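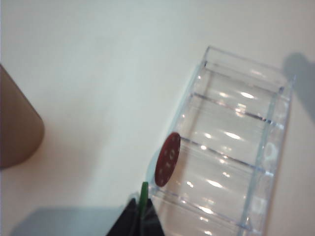
Does sorting your odds and ends into boxes save you money?
Sometimes, but by far less than the adverts claim, and the boxes themselves often eat up the saving.

Drustska, the household spending group, is calling on shops and storage brands to stop promising savings they can't back up. Its new report, Paying to be Tidy, looks at claims made in leaflets, on shelf labels and in online adverts, and finds most of them thin.

The group asked 13 sellers for the evidence behind phrases such as "pays for itself" and "never buy twice". Only 5 replied. Of those, one sent a customer survey with no questions attached, and another sent a link to its own blog.

"We are told that a tidy drawer will stop us buying a third packet of picture hooks," said Estela Herrera, who wrote the report. "It might. I would like to see the sums. So far I have mostly been sent mood boards."

Drustska also asked 500 households to keep a diary of what they bought for sorting and storing between January and the spring. Many said they could find things faster. Far fewer could point to anything they had gone without buying as a result, and a fair number had bought more storage to deal with the storage they already had.

The report is careful about its own limits. People who agree to keep a diary may be tidier than most, and a few months is a short time in the life of a kitchen drawer. Damián Navarrete, who checked the figures, said the group would not put a pound value on the results. "We would be doing what we're complaining about," he said.

The report also questions the paid decluttering courses now sold alongside storage ranges. Hedside, which runs one of them, told the group that its customers "feel lighter about money". Drustska asked whether they had any more of it and has not had an answer.

The group wants saving claims to be held to the same standard as those on a bag of loft insulation. Until then it suggests a dull test: empty the drawer, use whatever tubs and jars are already in the house, and wait a month before paying for anything.

Paying to be Tidy is free to read on the Drustska website. Printed copies can be ordered by post.

Press contact: Olumide Onuoha, Drustska press desk. Estela Herrera is available for interview before noon.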